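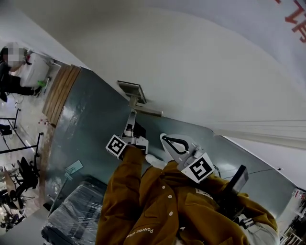 Attachment 1: teal tabletop, mustard-brown sleeves

Subject: Re: [bedcombe-local] Getting to the Hurketti hall in October

On 17 June 2023 the list secretary wrote:

> The Tunden bus is being cut back in the fall. Can anyone
> confirm whether the last one still leaves after our
> meetings end? If not, we may need to start at 6.
> Also, is the side road open yet?

I called the bus office on Friday. The last bus back to Tunden will go at 9 p.m. and not a minute later. Route 165 keeps its daytime schedule, but after the change there are only 3 runs in the evening, and none on Sundays.

Starting at 6 would work for me. It would be hard on people coming from the Sæther side, who have to change at the depot. Could we try 6:30 and keep the announcements short?

> Also, is the side road open yet?

Open to cars, closed to anything heavy. The bridge has a new weight sign and the detour adds around ten minutes. Park behind the hall, as the front spaces belong to the clinic now.

The door code is changing too. I'll send it off list to anyone who has a key card. Please don't post it in a reply, the archive is public.

Bedcombe, Tuesday group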